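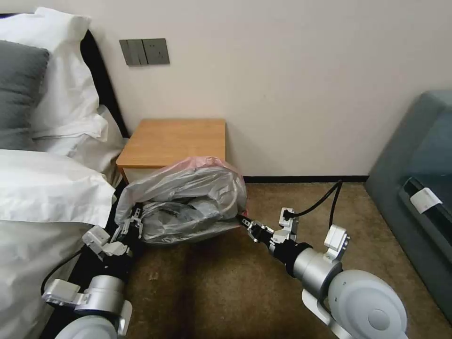
FILM / OPINION

Leave the slow parts in

The Kandville Film Society showed Kohei Sugawara's Oshima in May, and it showed the short version. The print ran 2 hours flat. The version Sugawara finished and signed off on runs 180 minutes. An hour of a man's work was missing, and the program sheet mentioned it in one line of small type at the bottom of the back page.

I have seen both. The short one is easier to sit through, and I understand why a distributor would want it. A theater can fit in an extra evening show. People with a bus to catch can catch it. Jullby, the company that handles the film here, says the cut was made with the director's permission, and I have no reason to doubt that. Permission is a low bar, though. A director who wants his film shown outside his own country will agree to a lot of things.

The story is the same in both. Junia, a schoolteacher, goes back to the island where her father ran the ferry office. She finds his accounts in bad order and stays the winter to fix them. In the long version we spend most of the first hour with her at his desk. She sorts receipts. She goes out for lamp oil. A neighbor comes by and talks about the price of fish, and she lets him talk. When she finally learns what her father owed, and who he owed it to, we have been in that office long enough to know what it costs her.

In the short version she learns it in the first half hour. The actress gives the same performance, and it is a good one, but it looks like too much. She cries over a man we have barely heard of. The person next to me sighed, and I can't blame her.

The usual answer is that audiences have changed and won't put up with a long film. I don't believe it. The hall in Kandville holds 200 and it was close to full for a black-and-white picture with subtitles. Those people had already decided to give up their evening. Plenty of them would have given up another hour of it with an intermission and a cup of coffee.

If the long print costs more to rent, charge more for the ticket. If it can't be had at all, put that on the poster in letters the same size as the title, so that people know what they are paying for. I would still have gone. I would have known to tell my sister, who came with me and thought the film was thin, that she had seen two thirds of it.

The society has another Sugawara booked for the fall. I have written to ask which version it is.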